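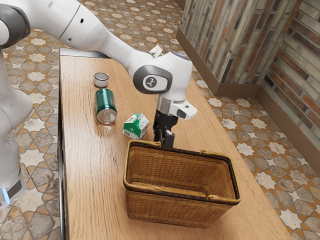 The Office of Domestic Standards at Prakham occupied the second floor of a building that had formerly sold carpets. It was there, in October, that Saeed Shirazi was instructed to determine whether a machine could put away the groceries.

The instruction came in writing. The firm of Hassanpour had applied for a Class Two household license on behalf of its single-arm model, and the Office was required to respond. Class One covered machines that did one thing in one place, such as washing dishes inside a closed cabinet. Class Two covered a machine that could be left alone in a kitchen with the property of others. In the history of the Office, 39 applications had been received for Class Two. All had been returned.

Mr. Shirazi had returned eleven of them himself. He held no grudge against the applicants. He had been an inspector of elevators before his transfer, and he believed that a person should be able to forget about a machine entirely before it was approved.

Under the rules, the first stage of assessment took place in a rendered room. The Office had commissioned it years earlier from a contractor in Marness, who had been given no guidance on decoration and had supplied a tiled floor, a brick wall and a long wooden table. Mr. Shirazi had spent so many hours with that floor that he had once stopped in a hotel lobby, looked down at a plain gray carpet, and felt that something had been removed.

The task was set out in Schedule C. The machine was to place the designated articles in the basket. It was to do so without damage to the articles, the basket or the table. The time allowed was 10 minutes. The applicant was not permitted to speak to the inspector while a trial was in progress, although the applicant's representative, a courteous young man with a heavy cold, was permitted to sit in the same room and did.

"May I ask whether the order of the articles matters?" the representative said, before the first trial.

"The Schedule is silent on order," Mr. Shirazi said.

"And the basket?"

"The basket is as supplied."

The representative wrote this down.

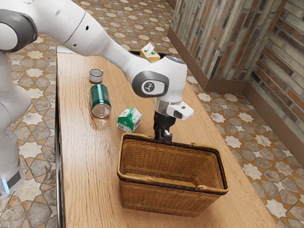
The first trial ran to its full time and was recorded as incomplete. The second was stopped by the inspector under Section 4, which allowed him to stop a trial when, in his opinion, nothing further could be learned from it. He had used Section 4 often in earlier years. On this occasion he signed the form and then sat for a while with the pen still in his hand.

His mother was eighty-one and lived alone in Marness. Her groceries were delivered to the kitchen table every Sunday by a neighbor's son, and on most Mondays, when Mr. Shirazi telephoned, they were on the table still. She described them to him. The milk she had managed. The cans were heavy for her wrist, and the basket, which had been her own mother's, she could no longer lift down when it was full. She did not complain of this. She reported it, in the tone he himself used for elevators.

He had never mentioned her at the Office. There was a form for the declaration of personal interest, and he had read it twice and concluded that it concerned shares.
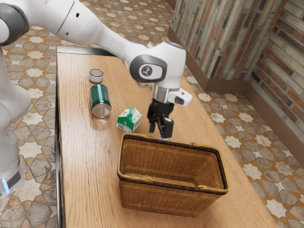
A third trial was not customary. The Schedule provided for one at the inspector's discretion, and Mr. Shirazi, who had not exercised that discretion before, was obliged to look up the procedure. He asked that the trial be paused partway, which the rendered room allowed, and he moved his chair closer to the screen. The green can lay on its side with its silver end toward him, beside the little milk carton. The two black fingers were open just above the back edge of the basket, and the basket was empty. He thought that his mother would have begun with the can, to have the worst of it over.

"Is there a difficulty?" the representative asked, and then apologized for having spoken.

"No difficulty," Mr. Shirazi said. "Resume, please."

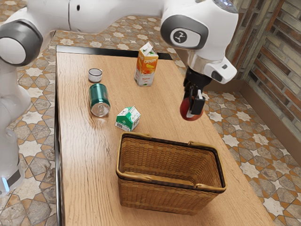

THE RETURNED APPLICATION, Part Two
By Mojtaba Talebi
Fiction | Wudeo Quarterly

The report of the third trial ran to two pages. Mr. Shirazi wrote it at home, at his own table, having first cleared the table.

He recorded that the machine had taken hold of an apple and raised it clear of the tabletop. Under "Condition of article" he entered the word "sound." Under "Remarks," a space he had left blank in every previous report, he wrote that the grip had been suitable, and then crossed out "suitable" and wrote "careful," and then, as the Office did not permit that word to be applied to equipment, restored "suitable" in the margin with his initials.

The apple had not reached the basket in the time allowed. This also was recorded.

He returned the application the following morning. It was the fortieth to be returned, and the letter was in the usual form, except that the final paragraph, which ordinarily advised the applicant of the right to withdraw, advised the firm of Hassanpour that it might reapply in the spring and that the inspector would be available.

The representative telephoned to ask whether the paragraph had been included in error.

"It was not," Mr. Shirazi said. "How is your cold?"

He took the early train to Marness on Sunday. The groceries had been delivered at nine. He lifted the basket down from the shelf, set it on the table, and asked his mother where she would like him to begin.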